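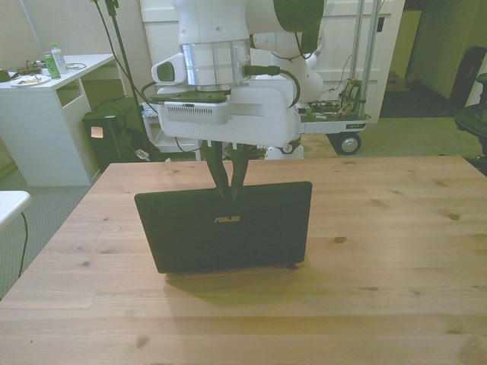
Figure 3. Laptop task during data collection. The gripper holds the upper edge of the lid.

4.2 Collecting demonstrations

All demonstrations were recorded by remote control. The operator sat at a separate station and moved a hand controller whose position and rotation were mapped to the gripper at a fixed scale. We also tried guiding the arm directly by hand, but for the laptop task this put the operator's forearm in front of the wrist camera, and we dropped it after the pilot sessions.

Each episode starts with the laptop partially open on the table and the arm raised clear of it. The operator brings the two fingers down over the top edge of the lid, closes the gripper, and moves the lid along an arc until the target angle is reached (Figure 3). The episode ends when the operator opens the fingers and presses the foot pedal. If the laptop slid or tipped over, the episode was kept and marked as a failure. Failed episodes were not used for training, but we return to them in Section 5.

The grasp is the hard part of this task. The lid is thin, and a small error in wrist rotation makes one finger land on top of the edge. Operators learned to stop just above the lid, correct the rotation, and then come down slowly. Early trials lack this pause. Policies trained only on early trials tended to drive the fingers straight into the lid, and for this reason we discarded each operator's first session.

Three operators took part. Two had used the Lorkance controller before; the third, Obed Amegashie, had not and was given an extra practice session. After filtering, the set holds 2,760 successful episodes over all tasks, of which 111 are laptop episodes. The laptop share is small because resetting the lid angle by hand takes longer than the episode itself.

We recorded joint positions, gripper opening, the controller pose, and the wrist camera stream. Long stretches with no controller motion were trimmed from the start and end of each episode but left in place in the middle, so that the pause before the grasp is preserved. Labels were checked by Aitana Ibarra and Mal-soon So, who reviewed the laptop episodes separately and settled disagreements by watching the recording together.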